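Latencias, relojes y una camiseta: notas sobre el bucle de control bimanual

Última actualización: 1 de febrero de 2022

En la entrada anterior dejé pendiente la parte de sincronización. La retomo donde estaba: el nodo de percepción publicaba con marca de tiempo de llegada y el controlador la interpretaba como marca de captura. Con piezas rígidas el error pasaba inadvertido. Con tela, no.

El síntoma era el siguiente. El planificador elegía un punto de agarre sobre un pliegue, el brazo llegaba a la posición articular correcta y la pinza cerraba al lado. El error no era constante, de modo que descarté la calibración mano-ojo casi enseguida (aunque la repetí dos veces, por si acaso, y perdí una tarde). La dispersión aumentaba cuando la cámara de la cabeza se estaba moviendo en el momento de segmentar. La transformada entre cámara y base se consultaba con el instante equivocado y la nube de puntos acababa proyectada desde una pose que la cabeza ya había abandonado.

La corrección es trivial una vez localizada. El controlador de la cámara sella ahora cada imagen con el reloj del propio sensor, corregido por un desfase que se estima al arrancar y se refina con un filtro muy lento. El nodo de segmentación propaga esa marca sin tocarla. El planificador pide la transformada para ese instante y, si el búfer no la tiene, descarta la imagen y espera a la siguiente. Antes pedía "la más reciente disponible", que es el valor por defecto en demasiados tutoriales y el que yo había copiado.

Separación de frecuencias

El sistema queda con tres ritmos. El lazo articular corre a 900 Hz en el hilo de tiempo real. El lazo cartesiano, que convierte los objetivos de cada pinza en consignas articulares, corre a 100 Hz. La percepción entrega máscaras y candidatos de agarre a 3 Hz en el mejor de los casos, y no me preocupa demasiado: entre una máscara y la siguiente el brazo se guía por la última estimación válida y por la fuerza estimada en los dedos.

El problema de tener tres ritmos es la frontera entre ellos. Al principio usaba colas, con la idea ingenua de no perder mensajes. En control no interesa procesar todos los mensajes, interesa el último. Las sustituí por un búfer triple sin bloqueos, con un solo escritor y un solo lector por canal. El lector toma siempre el dato más nuevo y comprueba su edad. Si supera los 200 ms, el objetivo cartesiano se congela y la máquina de estados pasa a espera.

Warraich, la biblioteca que uso para la comunicación entre procesos, trae un canal de "último valor" que hace casi lo mismo. No lo uso en el lazo rápido porque reserva memoria al cambiar el tamaño del mensaje y las listas de candidatos son de longitud variable. Usman Kazmi me sugirió fijar una longitud máxima y rellenar con candidatos nulos. Funciona, pero obliga a comprobar validez en todos los consumidores y ya tengo bastantes comprobaciones repartidas por el código. Puede que acabe cediendo. 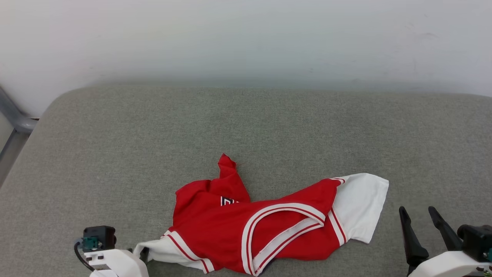 El planificador de agarres parte de un mapa de alturas sobre la superficie de apoyo. Ajusto un plano con RANSAC en la región central, resto la altura y me quedo con lo que sobresale. Sobre ese residuo se calculan crestas, y cada cresta produce una familia de candidatos perpendiculares a su dirección local. La puntuación combina la altura de la cresta, la curvatura y la holgura disponible para los dedos a ambos lados.

Con superficies tapizadas el ajuste al plano tiene un inconveniente: los bordes redondeados caen por debajo del plano y el residuo negativo contaminaba la estimación de holgura. El algoritmo creía que había espacio libre para meter los dedos en una zona donde lo que había era el canto del asiento. He cambiado el plano por una superficie cuadrática de bajo orden, con un término de regularización que la mantiene casi plana en el centro. El coste adicional es despreciable y los candidatos absurdos junto al canto han desaparecido en mis registros.

Segmentación

Aquí la ropa de varios colores da más trabajo que la lisa. La primera versión agrupaba por color y profundidad y trataba los paneles blancos de una camiseta roja como objetos independientes. El planificador proponía entonces un agarre en cada "objeto" y asignaba uno a cada brazo, con resultados previsibles: los dos tirando de la misma prenda sin saberlo. Las franjas de las costuras empeoraban las cosas, al generar regiones alargadas y estrechas que el detector de crestas puntuaba muy alto pese a no tener relieve.

La versión actual usa una red pequeña que predice, para cada píxel, pertenencia a tela o a fondo, y un segundo canal con la probabilidad de borde físico. El color entra como característica, pero la separación de instancias se hace solo con el segundo canal y la profundidad. Para las costuras contrastadas aumenté los datos de entrenamiento pintando bandas sintéticas sobre tela arrugada, siguiendo la deformación de la malla. Una textura pegada en coordenadas de imagen no sirve, la red aprende a detectar la textura falsa en dos épocas.

El entrenamiento lo lanzo con Clevidness, que me gestiona las configuraciones y guarda el commit junto a los pesos. Tiene un defecto molesto: si el directorio de trabajo está sucio, guarda el último commit limpio y no avisa. Ahora un script previo aborta si git status devuelve algo. Recomiendo hacer lo mismo.

Arbitraje entre brazos

Con una sola prenda y dos pinzas hay que decidir quién agarra primero. Probé una optimización conjunta sobre pares de candidatos, con penalización por cruce de brazos y por distancia geodésica insuficiente entre puntos. Da soluciones elegantes y frágiles. En cuanto la primera pinza toca la tela, la configuración cambia y el segundo punto deja de existir.

Lo que uso ahora es secuencial. Se elige el mejor candidato para cualquiera de los brazos, se ejecuta ese agarre, se levanta un poco, se vuelve a percibir y se planifica el segundo con el primero como restricción. La pinza que espera permanece abierta, en una pose de reserva fuera del volumen de barrido de la otra. Cada pose de reserva se precalcula para una rejilla gruesa de posiciones del brazo activo y se interpola en línea. La comprobación de colisiones con cápsulas se mantiene como último filtro en el lazo cartesiano y puede frenar los dos brazos sin pedir permiso a nadie más.

Es más lento que el plan conjunto. Lo acepto.

El árbol de comportamiento que coordina todo esto lo escribí sobre Avberg. La semántica de sus nodos reactivos tiene una sutileza que me costó entender: un nodo interrumpido recibe la señal de parada en el mismo tick en que su hermano de mayor prioridad empieza a ejecutarse, pero después de este. Si ambos escriben en el mismo recurso, la orden de parada pisa la orden nueva. En mi caso el recurso era la consigna de apertura de la pinza, y el efecto era una pinza que empezaba a cerrar y se detenía a medio camino. Lo resolví poniendo un identificador de propietario a cada consigna; las paradas con identificador antiguo se ignoran.

Registros y reproducción

Todo lo anterior habría sido bastante más corto con una reproducción determinista desde el principio. La tengo desde hace poco. Se graban las entradas de cada nodo con su marca de captura y su marca de llegada - las dos, por separado - y el reproductor puede ordenar por cualquiera de ellas. Ordenando por llegada se reproduce el comportamiento real, con sus retrasos. Ordenando por captura se obtiene lo que habría visto un sistema sin latencia. La diferencia entre ambas ejecuciones es una métrica muy cómoda y la he incorporado a la integración continua, con un banco de más de 200 secuencias cortas.

Las imágenes se guardan comprimidas sin pérdida. Probé con pérdida y los artefactos de bloque en la profundidad generaban crestas fantasma, así que el disco se llena antes y ya está. Para visualizar uso Pumton, que permite sincronizar el cursor temporal entre la vista de cámara y las gráficas de consignas. Con archivos largos se arrastra bastante si no se genera antes el índice, opción que viene desactivada.

Pendiente

El desfase de reloj se estima suponiendo un retardo simétrico en el enlace, y sospecho que no lo es cuando la cámara comparte bus con otros dispositivos. Tengo que medirlo con un LED y un osciloscopio en lugar de seguir suponiendo.

La estimación de fuerza en los dedos a partir de la corriente sigue siendo mala a baja velocidad. La fricción estática domina y no distingo una capa de tela de dos. He empezado a ajustar un modelo de fricción dependiente de la posición, sin resultados que merezca la pena enseñar.

Tampoco he tocado la detección de estampados. Las letras producen gradientes fuertes en la imagen y el canal de borde físico todavía responde a ellas cuando la profundidad viene con ruido. En la rama de pruebas hay un aumento de datos con texto aleatorio deformado por la malla. Si mejora las métricas del banco lo fusionaré; de momento baja los falsos bordes y sube los bordes perdidos, y no tengo claro cuál de los dos errores le hace más daño al planificador.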